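2019-02-13

Overcast, thaw from the roof by noon, ground still hard in the shade. Slept badly because the well pump was cutting in and out again after midnight. Left the basement light on so I would remember to look at the tank before supper.

Workday ordinary. Lunch at the desk. Wrote to Gladys Lukumay at Lisano in the break and asked for a price on a pressure switch and a replacement tank, in case both are needed. 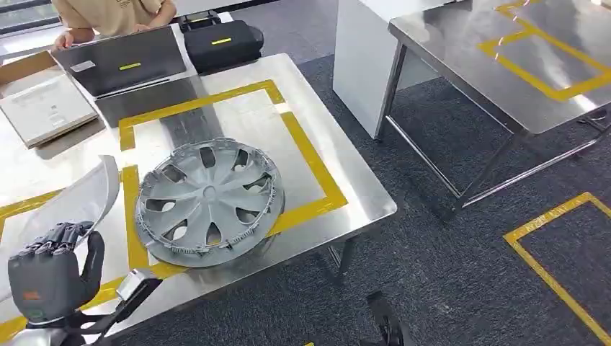 Gray hubcap, yellow tape, steel table.
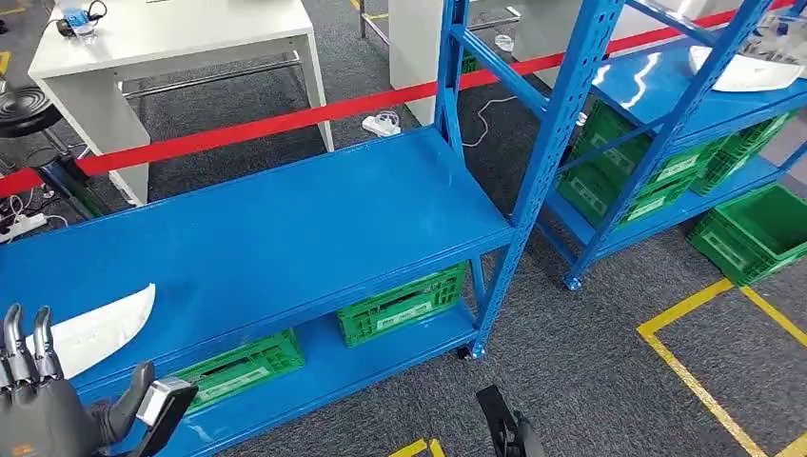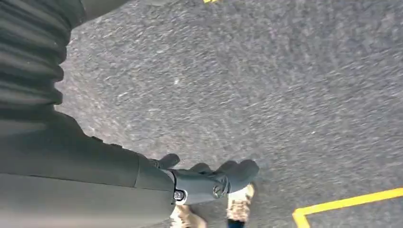

Pump, first look

Home before dark. Opened the kitchen tap to a thin stream and stood in the basement with the other door shut to listen. The switch closed almost at once, the pump ran for a few seconds, and the switch opened. Same thing again with hardly any rest between. With the tap closed it held. So the short cycling is under draw, and the check valve is probably not the main trouble, although I want to repeat the standing test overnight before I rule it out.

Rapped the tank with a knuckle from top to bottom. Dull all the way up. A tank with a good air charge should ring in the upper part. Pressed the pin on the air valve with a small screwdriver and got a spit of water, then a dribble. That settles the bladder. Wiped the valve, put the cap back on and wrote it in the house book under the note from when the tank went in.

The gauge needle sticks. It stayed where it was with the line drained until I tapped the glass, and then it dropped to the pin. No idea how long it has been doing that. Every reading in the house book from this winter is suspect, and I have put a pencil line beside them.

Electrical

Breaker off, checked dead at the switch terminals. Contacts are pitted on one side and black on both. Cleaned them lightly with a strip of card, no abrasive. They will not last if the cycling continues. The small tube under the switch is half blocked with rust scale. Cleared what I could reach with a bit of copper wire. It would account for the slow response I noted before Christmas and put down to the cold.

Resistance across the motor leads was steady and close to what the plate on the control box asks for. Insulation looks sound at the box. I can't say anything about the splice down the hole.

Well record

Got out the driller's card. Total depth 200 feet, pump set at 90. I had remembered it as deeper. Static level is not filled in, and the line for yield has been written over so it can't be read. Svend Eyvindsson, whose well was drilled by the same outfit, thinks his pump hangs near the bottom and has never run dry, but his house is lower down the slope and the comparison is not worth much.

He came over after supper to look and agreed about the bladder. He wanted to drain the tank and recharge it with the bicycle pump to get through the week. I don't see the point with water coming out of the air valve. He held his ground for a while and then asked for coffee. We also talked about the culvert at the end of the road, which is iced on the uphill side.

Parts

Reply from Gladys came in while he was here. Tank in stock, about 200 with the tee and the relief valve, switch extra. The fitting on the new tank is larger than mine, so a reducer as well. She asked whether there is room to tilt it past the stairs. Measured. There is, if the bottom shelf comes out and the paint cans go somewhere else.

Ordered the tank, the switch, a gauge, a reducer and a short nipple. Did not order a check valve. Asked for pickup.

Interim

Water use kept low until the parts are here. No laundry. Dishes in a basin. Breaker off at night, on again before the shower. Filled 2 buckets and the big stockpot and stood them by the basement door. Vidar has been told not to water anything.

Overnight test: house valve closed, breaker off, gauge tapped until the needle settled, position marked on the glass in grease pencil. Will read it first thing, before the kettle.

Other

Furnace filter changed. The old one was worse than expected and bowed toward the blower. Property tax envelope is on the shelf in the hall, due in March. Read a few pages of the Imimura book and could not keep the surveyors apart. Wind getting up from the north at bedtime, roof quiet, no drip at the chimney.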